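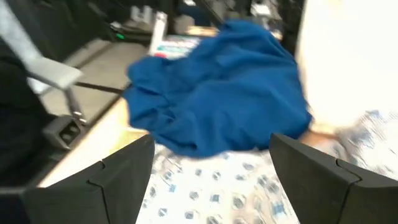

Crumpled blue cloth, with the patterned covering next to it.

Household Textiles, Unit 2: Sorting and Folding
Instructor: Estrella Contreras

Read this before the practical. The written part covers sections 1 to 3.

1. Crumpled cloth
A cloth dropped on a table makes two kinds of folds. Long soft folds come from the weight of the fabric hanging off a high point. Tight creases form where the fabric is bunched. Work on the bunched part first. Find the hem, follow it with one hand until you reach a corner, and hold that corner while you look for the next one along the same side. Do not pull from the middle of the cloth.

Plain fabric gives you few clues about which side is up, so check the hem – the turned edge is on the back. On a printed covering, use the rows of the pattern as a guide. If the rows run straight, the covering is straight.

2. Folding
Fold in half along the long side, then in half again. Smooth from the fold toward the open edges. Large pieces are folded once more to fit the basket. The Potberg method, which some of you learned last term, starts from the short side and is also accepted.

3. Baskets

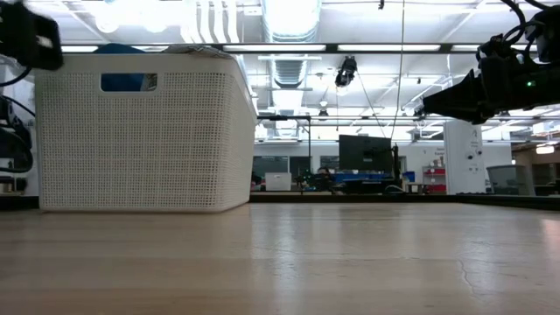
Perforated plastic is the usual choice for cloth because air gets through the walls. Place the basket flat on the table with a long side facing you, and leave enough room next to it for folding. Heavy pieces go at the bottom. Nothing should hang over the rim when you have finished, and the handle openings should be clear enough to get your fingers in.

A basket can be full and still be light. Write down the weight of each piece in grams before it goes in. A piece over 500 goes in the bottom layer.

For the practical, bring the worksheet from page 21 and a pencil. Reading for next time: Wolde, chapter on storage, up to page 296.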